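Section 4. Tip boxes: setting out, topping up, putting away

Part of the Skarkholm bench guide. Read section 3 (gloves, bench wipe-down) first if you haven't. Last gone over July 10, 2018, small changes since then, mostly typos.

What this covers: the green-rack tip boxes on the wooden bench. Not the filter tips, not the big 5 ml ones. Those are section 6.

4.1 Before you start

Clean gloves. Not the ones you opened the fridge with.

Bench wiped and left to dry. The varnish holds a film of water you can't always see, so look at it from a low angle.

Two boxes out, no more. One to take from, one to fill. Any more and they get muddled, see 4.5.

Pen and tape. Tape goes on the base, never on the lid. Lids get swapped.

Ordering: tips come from Butico in bags, order code 1704 on the stores list. Don't order by colour, the green is just what the supplier sends.

4.2 Setting out the boxes

1. Put the boxes one behind the other, left of the middle of the bench. Short gap or none.

2. Fuller box at the back. The one being filled or emptied goes in front where you can reach it.

3. Open the lid all the way. A half-open lid drops on its own, usualy onto a full rack.

4. Press down on the rack at both ends. It should sit in the base with no rocking. If it rocks, lift it out, turn it round, try again.

5. Check the tips that are already in. All upright, all seated. Any leaning one comes out and goes in the bin.

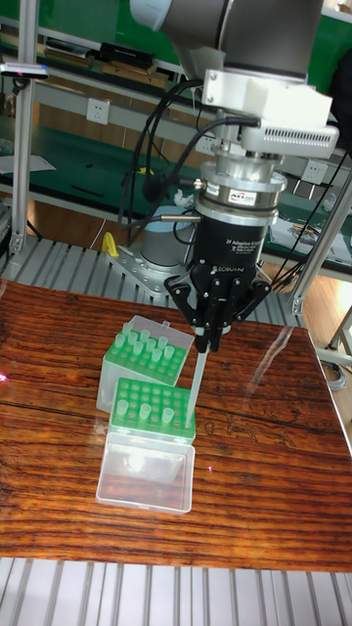 4.3 Moving tips from one box to the other

1. Hold the tip by the wide end. Never the narrow end, never the middle if you can help it.

2. Lift straight up until the point is clear of the rack. Then across. Dragging it sideways bends the point and you won't notice until the volumes are off.

3. Come down over the hole, point first, slowly. Let it find the hole. If it catches on the rim, go back up and start again.

4. Let go only once it is seated.

5. Next one. Work from the far row towards you so your sleeve isn't over the ones you've done.

Note. Gaps are fine while you're working. Nobody needs a neat pattern half way through. Fill the rows up at the end.

Note. Long tips and short tips don't share a rack. They fit the same holes, that's the trouble.

Caution. A tip that touches the bench is a used tip. Bin it. Same for the glove, the lid, your sleeve.

4.4 Lids

The lids are hinged and clear and they crack at the hinge first. Two ways to have them while you work:

Standing up behind the rack. Good for the back box. Takes no room.

Laid flat in front. All right for the front box if you have the space. Keep the inside of it empty. It looks like a handy tray and it is not a tray, no spare tips in it, no caps, no pen.
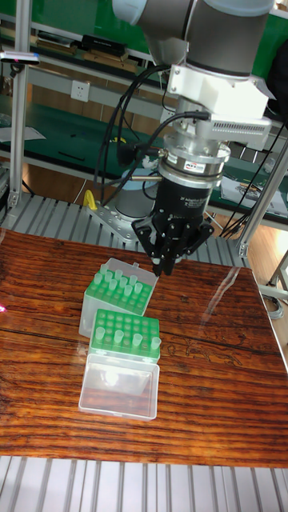
Whichever way you have it, don't lean on it and don't slide the box along by it. Pick the box up by the base, both hands, lid shut if there are more than a few tips in. The bench is shiny and boxes skid further than you'd think when nudged.

Cracked lid: base and rack are still good. Put a strip of tape on the base, write LID on it, leave it on the Horholm shelf. Replacements come with the September order.

4.5 Topping up and counting

1. Finish one box before you start another.

2. Fill from the back left hole, along the row, then the next row. Everyone the same way please, then the next person can see at a glance where you stopped.

3. Write what's left in the Rana book. Full boxes only, part boxes go down as "part".

4. If there are fewer than 36 full boxes in the cupboard, tell Fadime Yaman the same day. An order takes up to 130 hours from being signed to being on the shelf, weekends not helping.

5. Shut the lid until it clicks. Both corners.

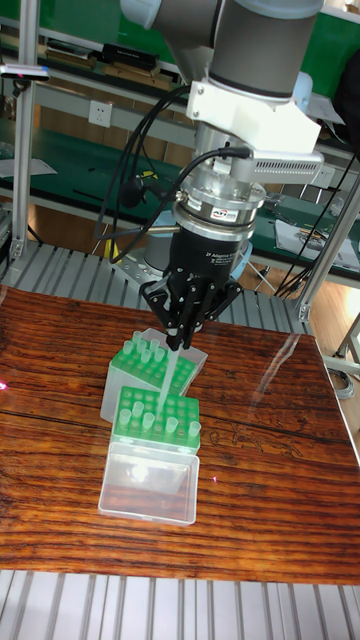
Genji Furukawa: I'd put step 2 the other way about for left-handers. Back right first, otherwise I'm reaching across the whole rack every time and knocking the ones already in. Could the guide say either, so long as it's written on the tape?

Yes, fine. Back left or back right, mark the tape L or R. Will go in the step properly next time this gets redone.

4.6 Putting away

1. Part boxes on the lower shelf, lids shut, tape facing out.

2. Full boxes above. Oldest at the front.

3. For sterile work the box goes to the autoclave with lid closed and indicator tape across the join. Take it out only when cool, the racks warp if you press on them hot.

4. Loose tips left over in the bag: fold the top twice, clip it, date it. Open bags with no date get thrown out, whoever's they are.

5. Wipe the bench again, look on the floor for droped tips. They roll under the back edge.

Caution. Used tips go in the sharps tub, not the paper bin. The cleaners have had one through a glove already.

Questions about stores to Nesrin Yüksel, everything else in this section to Mesfin Habte. Section 5 is the pipettes themselves.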